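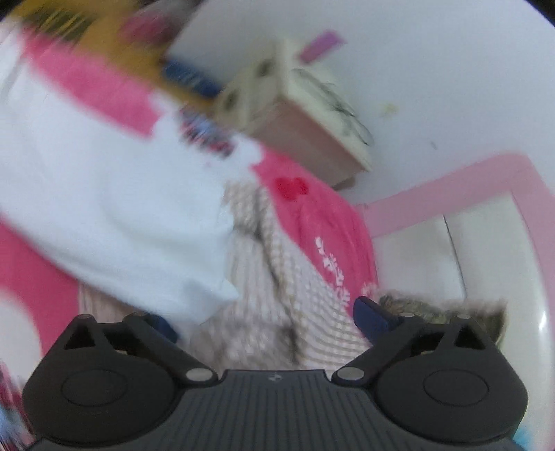 Redemanuskript der Fachstelle Textilversorgung, Irnberg
Es gilt das gesprochene Wort

Sehr geehrte Damen und Herren,

die Fachstelle dankt für die Einladung, über die gemeinsame Wäscheversorgung der Pflegeeinrichtungen in Irnberg und Stivov zu berichten. Gegenstand des Vortrags sind Bestand, Kreislauf und Kennzeichnung der Flachwäsche.

(Folie 2) Ausgangslage: Bislang führte jedes Haus seinen eigenen Bestand. Handtücher und Bezüge wurden getrennt beschafft und getrennt abgerechnet. Fehlmengen fielen häufig erst bei der Jahresinventur im Januar auf.

(Folie 3) Der gemeinsame Pool umfasst 3000 Teile und versorgt 123 Pflegeplätze. Die Aufbereitung erfolgt im Betrieb Kovville. Abgeholt wird jeweils montags, die Rücklieferung ist vertraglich geregelt.

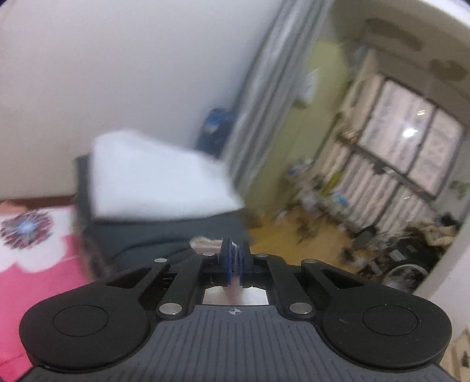 Abb. 2: Aufnahme mit Greifer im Vordergrund

(Folie 4, bitte langsam sprechen) Zur Kennzeichnung: Farbige Kanten erleichtern die Zuordnung zum Wohnbereich. Sie ersetzen keine hygienische Trennung. Benutzte Wäsche ist unmittelbar am Entstehungsort in den vorgesehenen Sack zu geben und wird auf dem Wohnbereich nicht nachsortiert.

(Folie 5) Kosten: Die Abrechnung erfolgt künftig nach Gewicht. Für Verluste ist eine Quote von bis zu 5 Prozent vereinbart; darüber hinausgehende Mengen trägt das jeweilige Haus. Auf Nachfrage: Bewohnereigene Kleidung ist nicht Bestandteil des Vertrages.

(Folie 6) Offen ist die Lagerfläche in Stivov. Der Träger prüft derzeit die Nutzung des Untergeschosses. Eine Entscheidung wird den Einrichtungsleitungen schriftlich mitgeteilt.

Überleitung zur Aussprache; Tischvorlage verteilen.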